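Bin-Picking Cell – Post-Fault Inspection Checklist
Site: Skimcombe, Cell 2
Date: Feb 6, 2024
Inspected by: Tiina Aaltonen
Second check: Ross Kinnear
Reason for inspection: protective stop during a pick, operator report from Iddrisu Owusu

Summary of fault
Arm stopped with the gripper low in the bin during an unattended run. Pendant showed a collision stop on axis 5. Iddrisu pressed the E-stop, left everything where it was and called Tiina. No one was inside the marked area. No injury. Run counter read 754 at the stop.

Marking: OK = no action. ATT = needs attention, cell may run at reduced speed. FAIL = cell stays locked out until closed.

Section A – Before entry

A1. E-stop on pendant latches and resets. OK
A2. E-stop at the door latches and resets. OK
A3. Lockout tag fitted, key held by the inspector. OK
Comment: The tag was on but had no name written on it. Name added. Please fill these in.
A4. Stored energy released, air dumped to the gripper. OK
A5. Door switch stops motion in automatic. OK
Tested three times after power came back. Ross watched the drive status from the desk.

Section B – Arm and mounting

B1. Base bolts at torque. OK
B2. No play or noise at any axis, jogged by hand at low speed. OK
Slight tick at axis 4 in one direction. Same as in the November inspection, no worse.
B3. Joint covers free of cracks and rub marks. OK
B4. Brake test passed on all axes. OK
B5. Tool mass and center of gravity match the loaded tool. FAIL
The controller still had the values for the old gripper. The new one was fitted by Alvar Lindqvist and the data was never changed over. With the wrong load the collision detection is off, and I think this is part of why it stopped late. Corrected values are in the controller under the tool name Gistwood. Closed after retest, see E3.

Section C – Cables and hoses

C1. Cable bundle clear of joints through the full range. ATT
The loop at the wrist is too big. At steep wrist angles it gets between the gripper and the bin wall. I could make it touch the wall by jogging – it did so on two of the poses in the pick list.
C2. Ties secure, no cut or flattened sections. ATT
One tie had slid along the bundle. Jacket is marked but not broken through. Replaced the tie, bundle to be rerouted.
C3. Connectors seated and strain relieved. OK
C4. Pendant cable off the walkway. OK

Section D – Bin, table and contents

D1. Bin clamped and not able to shift. ATT
With the clamps as found I could move the bin by hand if I leaned on it. We need a fixed stop on the table. Clamps alone are not enough for a robot that pushes down and sideways.
D2. Bin position matches the taught frame. FAIL
Off by 10 mm along the long side. Frame retaught. Closed.
D3. Bin walls included in the collision model. OK
The model has the walls but no cable bundle, so it will not catch C1.
D4. Items in the bin are on the approved list. ATT
Shiny and see-through items give poor depth readings, and the planner then goes lower than it should. They are on the list, so the operator did nothing wrong. Rhona Baxter to decide if they stay on it for unattended runs.

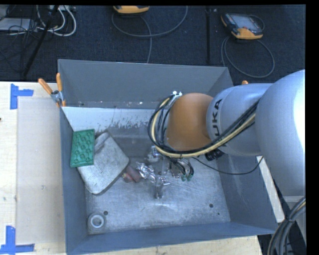
KUKA arm reaching into the bin, cables looped around the orange joint cover. See C1 and D4.

Section E – Return to service

E1. Fault log exported and saved under Vindia / Rutherford. OK
E2. Speed limit set to 60 percent until C1 and D1 are closed. OK
E3. Test picks with corrected tool data, inspector at the door. OK
No stops. Wrist poses that foul the cable were taken out of the pick list first.
E4. Operators told about the changes. ATT
Iddrisu has been told. Evening shift has not.

Open actions
C1, C2 – reroute bundle and shorten the loop: Alvar
D1 – fixed stop for the bin: Ross
D4 – decision on item list: Rhona
E4 – brief evening shift before they start: Tiina

Comment from Ross: Agree with the above. I would also like tool data added to the gripper change sheet as its own line with a signature. At the moment the sheet only asks for bolts and air.

Status: released for attended runs only. Unattended runs stay blocked until C1 and D1 are signed off.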